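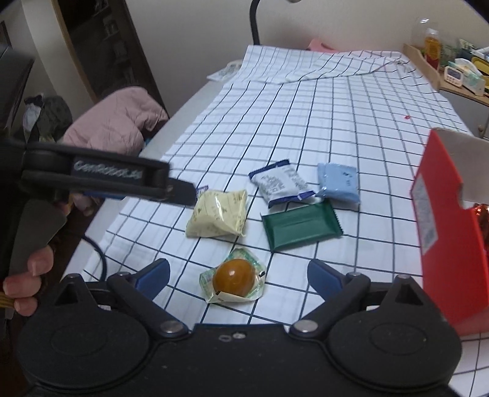 What's the hardest part of building your own gripper? Getting it to hold on to something without crushing it, and you can lose a whole winter to that one problem. I certainly did!

I'd gone into it thinking the clever bit would be the electronics. I share a workshop with Veronica Vlad and Ubaldo Leone (she restores radios, he makes very loud furniture) and I'd promised them my bench would be clear by February. By February I had a drawer full of snapped fingers and a motor that smelt of toast.

The trouble was the linkage. My first set had so much slop in the pivots that the tips wandered whenever they closed, so one finger always got to the job before the other and shoved it sideways. Veronica had a look, waggled it and asked if I'd reamed the holes. I hadn't. I'd drilled them, freehand, after supper.

So version 4 got proper steel pins, 6 mm, and holes to match, and what a difference. You close it and both tips meet in the middle, every time, with a lovely quiet click. I must have opened and shut it for an hour – Ubaldo threatened to put it through his bandsaw.

Pads were the next headache. Hard plastic skids off anything glossy, and foam gives a nice grip but tears on a sharp edge. I ended up casting mine in soft silicone, a bit thicker at the tip, and I'd do that from the start if I were going again. Let it cure overnight. I pulled one out after 25 minutes and wore most of it home.

If you fancy having a go, practise on shop-bought snacks. They're cheap, they come in awful crinkly wrappers that slide about, and a flat packet asks for a completely different approach from a round sweet. My worst run was 13 drops in a row, all with the same bag of crisps (by the end it was more or less breadcrumbs, and I ate it with a spoon).

Next on the list is a wrist that turns. Veronica has already lent me her reamers.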